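Workshop notebook, May, started after lunch

Jars and bottles again. I said I'd have the container shelf sorted before the end of the month and we're getting close to the end of the month, so I finally pulled everything down and put it on the long bench. What a pile! I'd forgotten we had the Flarkby squeeze bottles at all, and there was a whole box of Dresitia tubs behind the paint that still had the packing paper in it.

The plan (for anyone reading over my shoulder) is to settle on one container for the powders and one for the liquids and stop buying whatever happens to be cheap that week. We've got too many lids that almost fit. I lost half a morning last month hunting for a lid that belonged to a jar we'd thrown out, and I'm not doing that again.

So, powders first. The talc, the graphite and the fine pumice all need something with a wide mouth so you can get a scoop in, and they need a cap you can open with gloves on. That second part knocks out the Dresitia tubs straight away. Lovely tubs, nice and square, but the lid is a press-on one and you have to work a fingernail under it. Try that in nitrile gloves with pumice on them. I did, twice, and the second time I dusted the bench and myself.

The white ones with the big black screw cap are the ones I keep coming back to. The rounded corners are kind to the hand and they come clean with one wipe, and the flat sides mean they line up on a shelf without those useless gaps you get between round jars. The cap is what sells it for me, though. It's wide, nearly as wide as the container itself, and it has proper ridges on the side.
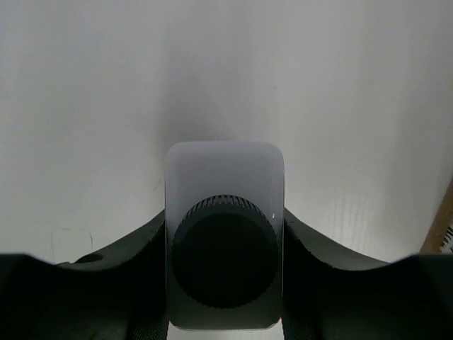 White container, black cap, from the top. Note the toothed edge.

I like those little teeth all the way around. Smooth caps look neater on the shelf but I've sworn at too many of them. The top of the cap is plain too, which suits me very well - a paint pen line goes right on there, and then you can read the contents when the jars are down in a drawer. I'm thinking white pen, capital letters, contents on top and fill month underneath. Please don't put tape on them. Tape goes gummy and then it goes gray and then it comes off in your hand.

Some numbers, before I forget them. I filled one with talc to just under the neck and got 140 grams, tapped down. Lurton will do them at 700 to a carton, which is silly for a shop our size, but they said they'd split a carton if we pay for the shipping. The other supplier, Vondráček, wants a minimum of 2000 and I just laughed and closed the page. Catalog number for the black cap is 3286, same cap for both heights of container, so we'd only ever have one kind of lid in the building. I can't tell you how happy that makes me.

Drop test: filled with sand, off the bench onto concrete, three times on a corner and once on the cap. One scuff on the corner, cap stayed on. Left another one upside down on black paper over lunch with graphite in it and there was nothing on the paper when I came back. I'd like to leave it longer, so it's on the windowsill now with a DO NOT TOUCH note. Please do not touch!

Liquids are a different story and I haven't gotten very far. The Flarkby bottles dribble down the side after every squeeze. I tried trimming the nozzle at a slant and it dribbled a bit less, onto my sleeve. The alcohol and the thin oil can stay where they are until I've had a proper look at flip tops.

Still to do:
Wash out the old coffee cans (the graphite one is going to be horrible, do it outside).
Measure the drawer under the vise. I think the short containers clear it with the cap on, but I was going by eye.
Ask Lurton if the caps come in red. I want red for the pumice so it never gets mixed up with the talc again.
Find the white paint pen. It was in the mug by the phone and now it isn't.

Bench is still covered, sorry. I've left a clear strip at the door end if anyone needs to solder.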